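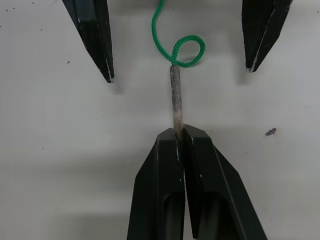 talk notes, neighborhood garden night, 2025-09-02

open w/ thank you to Nour Fakhoury for the room. keep short

start – why fall pruning scares people. show of hands, who cut a hydrangea in August and got no flowers

old wood vs new wood. go SLOW here, lost them last time

old wood = buds set already, leave alone till after bloom
new wood = late winter fine

tools: bypass not anvil. wipe blades between shrubs. dont say brand names, someone always asks, send to Maja Górecki after

where to cut – just above a bud, facing out. slanted a little. no stubs!!

dead or alive? scratch test w/ thumbnail, green underneath = leave it

2 rules if they forget everthing else: dead stuff any time, never more than a third in one year

skip roses unless asked

questions 4 min, then seed swap at back table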